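So the Groltley town council meeting ran until almost midnight, and I stayed for the whole thing, because apparently that's who I am now.

I only went for the bus vote. They want to drop the 18, the one that goes past the clinic, and I figured I'd say my piece and be home by eight. Ha! First we got a full hour of Arne Sauerland and Dörte Mühlbauer going at each other over who leaked the parking memo. He says her office did it. She says he read it out loud himself at a breakfast in December, and she had the invitation with her – printed, in a plastic sleeve! I kind of love her for that, even though I didn't vote for her.

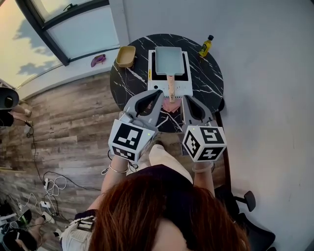

Anyway, the bus. There were 78 of us signed up to speak, and each person was supposed to get 3 minutes. Then the chair, Hauke Oltmanns, cut it down to one minute right before we started. People were furious. The woman next to me had practiced hers in the car and had to cross out most of the page with my pen (which I never got back).

Friederike Rathjen was the only council member who asked us any questions. She wanted to know how folks get to the clinic early in the morning, and a man from Kramer Street told her he'd be walking. She wrote that down.

They ended up pushing the vote to next month – six in favor of waiting, and Arne abstaining for reasons he didn't share. If you ride the 18, email the clerk before then and put the route number in the subject line. I'm bringing a sandwich next time, and two pens.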